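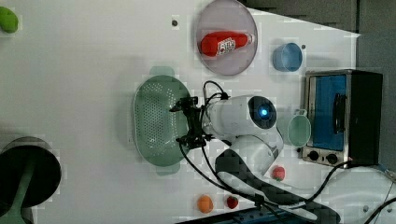 Re: Rinsing canned beans, and the old newsletters

On 18 August 2019, a list member in Plosamwood wrote:
> I have a question for the bean people. The soup recipe in the old
> Mota newsletter says to drain the beans but never says to rinse them.
> Does it matter? Mine came out awfully salty and a bit cloudy, and I
> followed everything else to the letter. Also, does anyone still have
> the page with the cornbread on it?

Hello all,

What a nice thing to find in my inbox! I have made that soup more winters than I care to admit, and yes, I would rinse. The recipe was written for dried beans soaked overnight, and when it was shortened to fit the page the canned ones got swapped in and the salt stayed where it was. So tip the cans into a colander, run cold water over them until the foam is gone, and let them sit while you chop the onion. Then leave out the salt altogether until the last 11 minutes and taste before you add any.

If you like a thicker soup, mash two big spoonfuls against the side of the pot. My mother used the Ruleck beans, which were smaller and held their shape, but the store in Trokier stopped carrying them and I have made my peace with the ordinary kind – mostly. A mint-green colander with a handle at each end is a handy shape for this, easy to lift and shake over the sink.
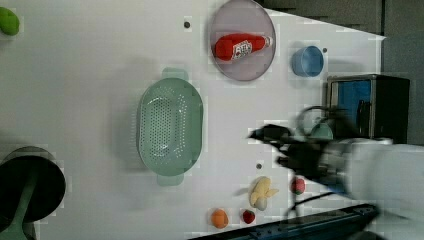

Mota Kitchen Letter, No. 59, p. 2

That is where you'll find the cornbread, down at the bottom under the notice about the January supper. I have the whole letter in a folder and will gladly copy it for anyone who sends me a mailing address. Please note that the oven temperature on it is wrong and was corrected in the following number. I bake mine at 400 in a heavy pan, greased well, and start checking when the edges pull away.

One more thought on the cloudiness – it does no harm at all, and a squeeze of lemon at the table helps the flavor along. Do write back and tell us how the next pot goes.

Warmly,
your friend on the Trokier side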